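Notebook, August
Ornstead floor, laundry collection
T. Gallegos

Started 8:40. Xia was already powered and homed from last night's calibration, so I skipped the full joint sweep and only ran the short one. Left wrist settled slow on the first pass and fine on the second. Logged it, moved on.

Plan for the day was basket work only. Robot standing, basket on the floor in front of it, dark cloth in a light basket. We have plenty of light cloth in the set already and the policy does well on it. Black cloth it treats as one lump. It goes for the middle every time, gets a fistful of everything, and drags the basket along with it. The only cure I can think of is more demonstrations where the operator goes for a fold or an edge.

Total in the set before today: 1176 episodes, all basket tasks together, after Xinyi's cleanup. Of those, far too few have anything black in them. I didn't tag fabric color in the first weeks and I'm paying for it now by scrubbing through thumbnails.

Rules I used today, writing them down so the next operator does the same:

Hand starts open, every episode. No starting with the fingers half closed from the last one.
Look down before reaching. If the head camera hasn't got the basket in view when the arm starts to move, stop and throw the episode out.
One garment per grasp. If two come up, put both back and let it keep recording. The put-back is useful.
Don't steady the basket with the other hand. We can teach that later as its own task.
Refold nothing between episodes. Toss the cloth back in and let it land how it lands.

First block went well. Second block I had to toss 3 in a row for the same reason – I was leaning in the rig, the head followed me, and the basket slid out of the bottom of the view. Raised the chair and it stopped. Should have done that in the morning. The chair height ought to be on the setup sheet along with the headset strap setting.

Teleop delay felt worse after 11. I checked the link and the numbers looked normal, so it may have been me getting tired. Took a break and swapped with Xinyi. Her grasps are slower than mine and cleaner. When I play the two of us back to back, mine have a little hook at the end of the reach where I overshoot and come back. The model has picked up that hook. I saw it in the last Nokelov rollout and didn't know where it came from until today. So for the rest of this batch I'm going to slow the reach scale down for myself and see if the hook goes away in the data.

Shadows. With the overheads on, the robot's own shadow goes across the floor and moves when the arm moves. I used to think we should kill it with side lights. Now I'd rather keep it and vary it. Any room we put this in will have shadows. Did one block with overheads only and one with overheads and the side panel. Marked in the metadata as light_a and light_b. Please don't rename these, the loader looks for them.

Exposure is the bigger problem. The floor is glossy and bright and the camera sets itself for the floor, so anything black goes to mush and the folds disappear. I can hardly see them in the recorded stream myself. Locked exposure one step up for the afternoon. Floor blows out a bit near the middle, cloth has some shape to it. I think that's the right trade for this task but it makes the afternoon files look different from everything older. Wrote the setting into each session header.

Labeling: Birby choked on the morning upload again. Same thing as before, it wants the segment boundaries before it will accept the outcome label. Workaround is to push a single dummy segment for the full length and then edit. It took four tries to get the first batch through. Somebody with rights should look at the import template.

Outcome labels I'm using: clean, messy, put-back, fail. "Messy" means the garment came out and something else moved that shouldn't have, usually the basket. I would like to keep messy ones in training with a lower weight. Xinyi would like to leave them out. We haven't settled it. Could train both ways on this batch, it's small enough to run overnight.

To do:
Set 5 fixed basket positions on the floor and mark them with tape
Reach scale down for my sessions, leave Xinyi's alone
Backfill fabric color on the old episodes, at least dark or light
Ask about a second black garment with a different weight, this one is going to get memorized
Chair height on the setup sheet

Stopped at 4:30. Battery was fine, I wasn't. Files are on the shared drive under the Xia folder, head camera and both wrists, not yet trimmed.
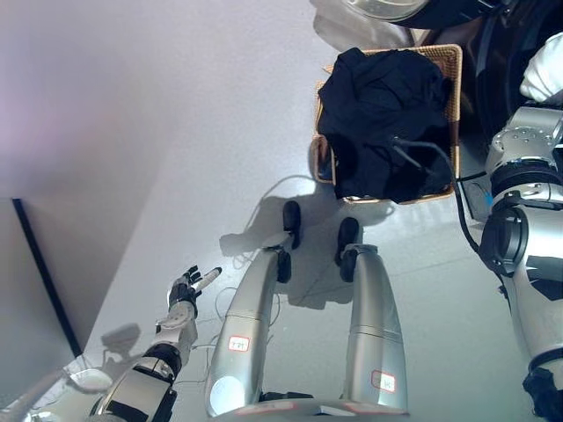 Xinyi Liang: I'd hold off on the tape. If the marks are in view the policy can learn the marks, and then we get the same trouble we had with the table corners. Can we measure from the wall and pull the tape up before recording? Also fine with training both ways on the messy ones, but use the same seed, and hold out the put-backs from both runs so we can compare them on something neither has seen. I can do the dark or light tags in the morning.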